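Print this story | E-mail this story

Merell opens robot lab to public for the day

June 11, 2018
By Rigoberto Barrera

STUSCOMBE - The Merell lab on the Rathnayake campus opened its doors to the public Saturday, and visitors got a close look at robot arms being taught to pick up and sort small objects on a table.

The demonstrations ran in the ground floor workroom from 10 a.m. until 3 p.m. Staff members worked the arms by hand controls for the first part of each session, then answered questions from parents, students and a few local business owners.

The objects were chosen to be easy on the grippers. Most were light and soft, among them a purple foam die and a teal foam piece with a rounded top, and clear plastic bins were kept on the table with them.

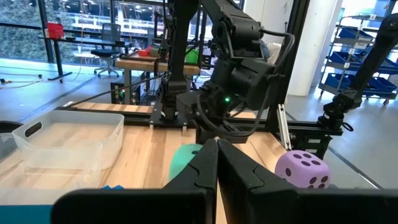 Shipping work is the goal

Merell moved to Stuscombe 2 years ago with help from a $2,000 grant toward its first workbench. The lab now does most of its work for Grorkholm, a parts supplier that wants robots able to pack mixed orders, where no two boxes hold the same thing.

Staff members said soft objects are harder than they look. A foam piece can squeeze out from between the fingers if it is held too near the top, and it will tip over if the arm comes in at a bad angle.

Younger visitors were allowed to try the controls with a staff member beside them. The line for that reached the hallway by late morning - the lab added a second session after lunch to get through it.

Another open day is planned for September. Admission will be free, and groups of school age children should call ahead at extension 3329.

Contact the newsroom | Copyright 2018. All rights reserved. | Back to top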